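2019-03-02, Zulitz 2층 공용 작업실 점검. 지난번 점검표를 그대로 복사해 쓰고, 항목마다 제 코멘트를 달았어요. 길어도 그냥 읽어 주세요 ㅎㅎ 급한 것만 보실 분은 굵은 글씨만 훑으셔도 됩니다.

표시는 늘 쓰던 대로예요. `[x]`는 통과, `[ ]`는 아직, `[~]`는 통과시키긴 했는데 마음에 좀 걸리는 것.

## 1. 출입문과 통로

- [x] 출입문이 끝까지 열리는가
 - 활짝 열려요! 지난번에 문 뒤에 서 있던 우산꽂이를 복도로 뺐더니 아주 시원합니다. 다시 들여놓지 말아 주세요, 제발.
- [x] 문에서 창가까지 통로 폭 100cm 이상
 - 줄자로 쟀고 제일 좁은 데가 딱 100cm였습니다. 의자를 뒤로 빼고 앉으면 당연히 더 좁아지죠. 일어날 때 의자 좀 넣어 주시면 감사하겠고요.
- [~] 카펫 들뜸, 걸려 넘어질 곳
 - 복사기 앞 이음매가 살짝 들려 있어요. 양면테이프로 눌러 놨는데 오래갈 것 같진 않네요. Quintana 쪽에 카펫 보수 견적을 물어봐 둘게요.
- [x] 비상구 표시등
 - 켜져 있음. 밝기 좋음.

## 2. 전기, 멀티탭, 케이블

- [x] 멀티탭에 멀티탭을 꽂은 곳이 없는가
 - 이번엔 없었어요! 8월 점검 때 제가 잔소리를 꽤 길게 했던 항목이라 괜히 뿌듯하더라고요.
- [x] 멀티탭 정격 표기 확인
 - 창가 쪽 Trunex 멀티탭은 표기가 2000W까지로 되어 있습니다. 노트북이랑 스탠드 정도면 넉넉한데 전기난로는 꽂지 마세요. 추우면 저한테 말씀하시고요, 담요 있어요.
- [ ] **바닥으로 내려오는 선 고정**
 - 통로 쪽은 전부 몰딩 안에 넣고 싶은데 몰딩이 모자랍니다. 그때까지는 늘어진 선을 벽 쪽으로 밀어 두는 걸로 버텨요. 발에 걸릴 것 같다 싶으면 그 자리에서 바로 정리해 주시고, 나중에 하자고 미루지는 말기!
- [x] 충전기 과열, 피복 벗겨짐
 - 하나씩 만져 보고 훑어봤는데 이상 없었어요. 다만 서랍 속 낡은 어댑터 하나는 피복이 갈라져서 폐기함에 넣었습니다. 찾으시는 분 계시면 죄송…

## 3. 책상과 의자

- [~] 붙여 쓰는 책상의 이음매
 - 밝은색 나무 상판 두 개를 맞대어 쓰다 보니 이음매가 늘 신경 쓰여요. 손바닥으로 쓸어 보니 높이 차이는 거의 없고 가시도 없었습니다. 그래도 이음매 위에 컵은 올리지 마세요. 저도 한 번 엎을 뻔했거든요.
- [x] 책상 다리 흔들림
 - 양손으로 눌러 봐도 단단합니다. 육각 볼트 하나가 헐거워서 조였고, 렌치는 공구함 맨 위 칸에 되돌려 놨어요.
- [x] 의자 등받이와 바퀴
 - 검은 사무용 의자는 다 앉아 봤습니다(점검 중에 제일 즐거운 순서예요). 삐걱대는 게 하나 있었는데 기름 조금 치니까 조용해졌네요.
- [x] 노트북 놓는 자리
 - 책상 가장자리에서 한 뼘 안쪽으로만 놓으면 통과로 봅니다. 뚜껑에 스티커 붙이는 건 자유예요. 이름표 겸 붙여 두시면 저야 편하죠.

## 4. 정리함과 종이류

- [~] 칸막이 골판지 상자
 - 두 줄에 네 칸씩 나뉜 그 상자, 저는 참 좋아하는데요. 노란 비닐봉지로 감싸 둔 부분이 구깃구깃해서 책상 위에서 미끄러질까 봐 걱정입니다. 봉지는 벗기든지 테이프로 팽팽하게 붙이든지 둘 중 하나로 정해요. 저는 벗기는 쪽에 한 표!
- [ ] **칸별 라벨**
 - 아직 하나도 안 썼어요. 제 숙제였는데 또 못 했습니다. 다음 점검 전까지는 꼭 할게요.
- [x] 상자를 책상 앞쪽 가장자리 밖으로 내밀지 않기
 - 튀어나오면 지나가다 소매에 걸려요. 점검할 때 살짝 안쪽으로 밀어 뒀습니다.
- [x] 종이류 보관량
 - 선반 위 용지 상자 무게를 재 보니 합쳐서 40kg이 나왔습니다. 선반 한도 안이긴 한데 위 칸에 몰아 두지 말고 아래 칸부터 채워 주세요. 허리도 생각하셔야죠.

## 5. 카드와 열쇠

- [x] 흰색 카드 보관
 - 카드 쓰고 나면 책상에 두지 말고 보관함으로! 얇아서 종이 사이에 끼면 정말 못 찾아요. 저는 지난번에 재활용 상자까지 뒤졌답니다.
- [x] 열쇠 대장
 - 166번 사물함 열쇠가 빠져 있어서 놀랐는데 Ülle Paju 님이 가지고 계셨어요. 대장에 서명 받았고 이제 다 맞습니다.

## 6. 소화기와 구급함

- [x] 소화기 압력 게이지
 - 바늘이 초록색 안에 있어요. 앞을 막은 물건도 없고요.
- [ ] **구급함 보충**
 - 밴드가 거의 바닥났고 소독솜은 유효기간이 지났습니다. Clovov에 주문서 넣어 놨으니 오는 대로 제가 채울게요. 그 사이에 손 베지 마세요…

## 남은 일

- 통로 쪽 케이블 몰딩 사기
- 칸막이 상자 라벨 쓰기, 노란 봉지 처리하기
- 구급함 채우고 날짜 적어 두기
- 카펫 견적 받기

혹시 제가 놓친 게 보이면 이 문서 밑에 그냥 적어 주세요. 맞춤법 지적도 환영합니다. 다음번엔 창문 잠금장치도 항목에 넣을까 하는데 의견 있으신 분?
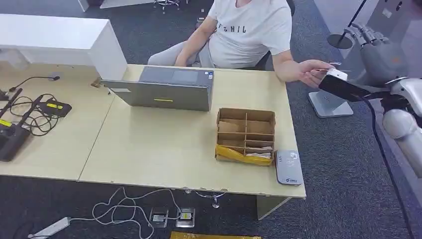 그리고 창문 얘기가 나온 김에, 손잡이가 뻑뻑한 창은 힘으로 돌리지 말고 저를 불러 주세요. 윤활제는 제 책상 두 번째 서랍에 있습니다.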